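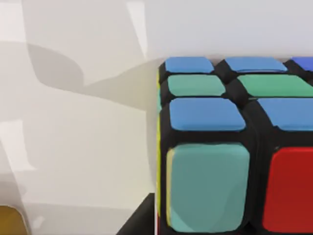
# Getting the pills off a sweater without wrecking it

Every fall the same advice comes around: buy a gadget, run it over your knitwear, and your sweaters will look new. I've been doing this long enough to doubt the second half of that. A pilled sweater can look a lot better. It won't look new, and if you go at it hard enough to try, you'll end up with a hole at the elbow.

I got serious about this over a gray crewneck that cost me $70 and looked like a bath mat by its second October. These are the steps I use now, along with the products I wouldn't bother with.

## What you need

- A fabric shaver or a sweater comb (you don't need both)
- A flat, hard surface
- A lint roller or a strip of packing tape
- Good light, daylight if you can get it

I own the Nirna shaver. When I bought it, the listing had 1,986 reviews, and most of the ones I read had clearly been written the day the box arrived. It's fine. The battery is weak and the lint cup pops off if you look at it wrong, but the blades are decent and the guard is adjustable. If yours has no guard setting, I'd stick to a comb.

The Rundosa comb is cheaper and slower. I like it better for anything loose and fluffy.

## Step 1: Wash it first, or don't

You'll read that you must always wash before shaving. I've tried it both ways on the same sweater, one sleeve each, and couldn't tell the sleeves apart. What does matter is that the sweater is completely dry. Damp wool stretches under the blade and the knit pulls up into the guard.

## Step 2: Lay it flat

Use a table or an ironing board with the cover off. Beds are too soft. Smooth the fabric with your palm but don't pull it tight. Check for buttons, snags and loose ends, and mark anything suspicious with a safety pin so you can steer around it.

## Step 3: Start somewhere boring

Try a patch near the hem at the back, on the highest guard setting. Go over it lightly in small circles, then stop and look. If the stitches themselves look thinner, you're cutting yarn. Switch to the comb.

With a comb, hold the fabric down with one hand and make short strokes in one direction only. Going back and forth roughs up the surface and you'll be doing this again in a week.

## Step 4: Do the bad spots and leave the rest

The bad spots are usually under the arms, along the sides where your arms rub, and wherever your bag strap sits. I used to shave the whole sweater for the sake of evenness. All that does is take fiber off places that had plenty of life in them.

Empty the cup before it's full. A packed shaver drags.

## Step 5: Lint roll and quit

Roll off the loose fuzz and hold the sweater up to a window. You'll see a few pills you missed. Leave them. My one real hole came from going back for "just those three."

## Things I don't believe in

**Putting it in the freezer.** My friend Drahomíra Šimek swears by this for her mohair. I gave a cardigan a whole night next to the peas and got a cold cardigan.

**Pumice stones.** They do remove pills, and they also remove sweater. Maybe on a thick, ugly work pullover.

**Anti-pilling sprays.** I tried the Escobedo one. It smelled nice. The sleeves pilled on schedule.

**Disposable razors.** Plenty of people get away with it. I did too, twice, and then I didn't.

**"Lasts 1,000 wears."** I've seen this on a tag. Who wore it 1,000 times to find out?

## Slowing it down

Wash less often, inside out, on cold, and keep it away from jeans and towels. Give it a day off between wears. Carry your bag on the other shoulder now and then.

Some sweaters are going to pill whatever you do. Soft, loosely spun yarn feels wonderful in the store for the same reason it balls up at home, and blends with a lot of acrylic hold on to their pills for good. New wool often sheds its worst fuzz in the first season, so I'd give it a few months before deciding you bought a dud. The gray crewneck has calmed down a bit. I still don't wear it to dinner.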